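How to find out why a hand-held gripper keeps losing tracking (before you blame the software)

Posted Wednesday, February 19, 2020
Filed under: Faults and fixes

Every few weeks someone tells me their tracking has "gone off" and asks which version they should go back to. My answer is usually that they shouldn't touch the version at all. I have been through this with the Wova grippers at Grerkdale and I no longer believe the first explanation anyone gives me, my own included.

The fault looks like this. You are recording a task with a gripper in each hand. Everything seems fine while you work. Then you play the recording back and one hand jumps sideways, freezes for a moment, or slowly drifts until it is working in thin air next to the thing it was meant to be holding. The status light stayed green the whole time. I would not put much weight on the status light.

If the recording is only going to be looked at, this is a nuisance. If it is going to be replayed on an arm, it is a safety matter, and you should treat it as one. An arm does not know that the jump is false. It will try to get there.

What you need

The two grippers and their cables
The raw pose log, not the smoothed one
A roll of tape and a marker pen
A bin with a bag in it, or whatever object was involved when the fault showed up
A second person, if you can get one

Step 1. Stop replaying

Take the suspect recordings out of the replay folder. Don't rename them or add a note, move them. We had a note. Somebody loaded the file anyway in November and the arm drove its wrist into the edge of the table at a fair speed. It stopped, as it should, but the finger mount was bent and we lost the afternoon.

If you have an arm powered up in the same space, switch it off at the isolator before you start waving grippers about. A software pause is not the same thing.

Step 2. Look at the raw log

The Gritden viewer smooths the path by default. The setting is under Display, and it is called "Natural motion", a name I would like a word with somebody about. Turn it off. With smoothing on, a lost marker is filled in with a nice curve between the last good point and the next good one, and it looks more believable than the real thing.

With smoothing off you will see one of these:

A gap. The marker was lost and the log says so. This is the good kind.
A jump. The marker was lost and then found in the wrong place, or something shiny was taken for it.
A drift. The gripper was probably being followed by its internal sensor alone, with no correction from outside.

Write down the time of each one. Ours came in at 51 bad stretches over a week of recordings, and when I sorted them by task nearly all were in the same one: putting things into a lined bin. That alone should have told us it wasn't the software version, which was the same for every task.

Step 3. Don't recalibrate yet

The manual says to recalibrate at the first sign of trouble. I think this is poor advice. Recalibrating wipes out the state you are trying to look at, and it often makes the fault go away for an hour, so you go home pleased and it is back the next morning. Save the current calibration under a new name, then leave it alone until step 7.

Step 4. Test with the gripper still

Put one gripper down on the table with its marker facing up, tape it so it can't roll, and record for a few minutes. Do the same with the other. The position should sit still. If it wanders when nothing is moving, you have a problem with the cable, the mount or the base unit, and the rest of this page won't help you. Check for a marker plate that has worked loose. Push it gently with a fingertip, and if it moves at all, fix that first.

Ours passed. Vlastimil Charvát, who had charge of the rig that month, took this as proof that the grippers were fine. I took it as proof that they were fine when lying on a table.

Step 5. Test with the gripper hidden on purpose

Hold the gripper in open air and record. Then cover the marker with your free hand, count slowly to five, and uncover it. Do this several times, holding the gripper at a different angle each time. Look at the raw log. You want to see a clean gap each time. If you get a drift with no gap, the system is guessing and not admitting it, and you need to find the setting that controls how long it may guess.

On our setup that was in the tracking config, as a hold time in milliseconds. The default was 3,000. Three seconds is a very long time for a hand. You can reach into something, let go, come out and be on to the next thing. We cut it right down. The supplier's support desk told us this would "reduce continuity", and it did, in that we now had gaps where we used to have made-up data.

Step 6. Repeat the real task, slowly

Now go back to the task that failed. Set the objects out where they were, and mark their places with tape so you can put them back the same way. Do the movement at half your usual speed, and have your second person call out when each hand goes in and comes out, so you can match it to the log.

With the bin, pay attention to three moments:

Going over the rim. The marker tilts away and may be lost before the hand is even inside.
At the bottom. The gripper is low, your forearm is above it, and the sides are all round it.
Coming out. If the system is going to grab the wrong spot, I'd expect it then. 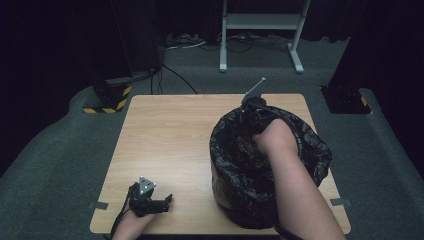 Then change one thing and do it again. Take the bag out. Put it back. Move the bin to the other side of the table and use the other hand. Turn the bin lights-side away. It is dull work and the temptation is to change several things at once, and if you do you will learn nothing.

In our case removing the bag got rid of the jumps but not the drift. Swapping hands made no difference. So we had two faults, and everyone had been arguing as if there were one: glossy plastic confusing the tracker on the way out, and a long guess while the hand was down inside. I am fairly sure about the second. The first I would call likely. We swapped to a matt liner and the jumps stopped, but we also moved a lamp that same day, against my own advice above.

Step 7. Now recalibrate

Do it once, properly, with the cables lying as they will when you work. Then compare with the file you saved in step 3. If the two are nearly the same, calibration was never your problem, whatever you were told. Ours were nearly the same.

Step 8. Set a limit on the replay side

Even with all of this done, assume a bad recording will get through. Set a top speed on the replay, and have it refuse any file where the hand covers more ground between two samples than a person could. Run every new file once in simulation and once on the arm at low speed, with a finger on the stop button. Van Dusen sell a checking tool that is meant to do this for you. We tried it on our known bad files and it passed 2 of them, so we still do it by hand.

If it still happens

Swap the left and right cables at the base end and see whether the fault follows the cable or stays with the hand. Check that cables aren't pulling tight at full reach. If you are ringing support, send the raw log and the times you wrote down, and say at the start of the call that you have not updated anything. They will ask you to update. You can do that afterwards if you like, on a copy, with the old version kept somewhere you can find it.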